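Home Datasets Notes Archive Contact

# Statis Household Repair Survey – data card

12 comments 41 shares

Last edited 29 Mar 2026 by Delia Rivadeneira

## What is in it

156 written accounts of people trying to get a household item fixed. Each row is one item and one owner. The columns are item type, age when it failed, what the owner tried first, what they were quoted, what they paid, and a free text field called `story`. The free text is the only column I fully trust, and I typed most of it in myself from letters and phone calls.

The file is a plain CSV. No install, no package, no account needed. Open it in whatever you like.

## Why it exists

Gisela Lucero wanted a number for a talk. The number was supposed to be the share of broken appliances that could be fixed for less than half the price of a new one. Everyone who writes about repair quotes a figure like that, and when we went looking for where those figures came from, we mostly found other articles. A few led back to a poll of people who already belonged to repair clubs. Asking them if things can be fixed is like asking anglers if there are fish.

So we collected our own. I am not claiming ours is much better. It is small, and the people in it answered a notice, so they cared enough to write. At least you can read what they wrote.

## Known problems

**Age is a guess.** Few people keep receipts. If someone said "we got it when we moved in," I asked when they moved in and used that. Ages bunch up on round numbers, as you would expect.

**Quotes are not comparable.** Some include a call-out fee and some don't. In January we tried to split the two and gave up after 6 rows. The column `quote_incl_fee` is left over from that attempt and is mostly blank. Don't use it.

**"Fixed" means fixed when they wrote to us.** A washer that ran for a week and quit again counts as fixed unless the owner wrote back. Most didn't.
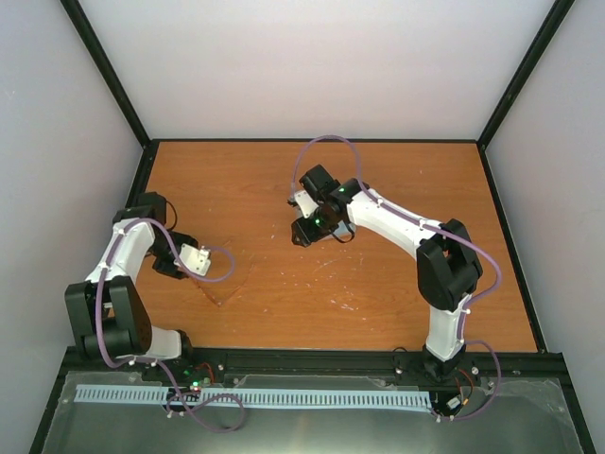 **Brand names are out.** Two people asked why. With this many rows, one angry owner can sink a maker and one happy owner can sell a hundred toasters. I took the brands out of `story` too, by hand, so there may be one or two left. Tell me if you find one.

**Cost of the owner's own time is zero.** This bothers me more than anything else on the list. A man who spent three weekends on a dryer shows up as having paid for a belt. Gisela thinks that is fair, as he says he enjoyed it. I think it makes home repair look cheaper than it is for anyone with kids or a second job.

## What you should not do with it

Please don't work out a national rate from it. A blog called Mandetti took the draft version, scaled it up, and drew a line out to 2075 showing how much scrap we would save. The line was very smooth. There is nothing in the file that tells you about next year, let alone that far off.

Please don't rank item types either. Kettles look terrible here, but there are hardly any kettles.

## What it might be good for

Reading. Finding out which questions to ask in a proper survey. Checking whether your own form would cope with real answers – "my brother-in-law did it and won't say what he paid" is a real answer, and it broke ours.

The Zapata version, which some of you have, stores missing prices as 0. That was a mistake and it pulls every average down. The current file leaves them blank. If your mean repair cost looks wonderfully low, check which copy you have.

## Next round

We would like roughly 2000 rows, picked from an address list so that people who shrugged and bought a new one get counted too. Clarkov has offered to print the forms. I will believe it when I see the boxes.

## Corrections

Send the row number and what is wrong with it. "The data seems biased" is true, but I can't fix a row with it.

Previous | Next | Back to Datasets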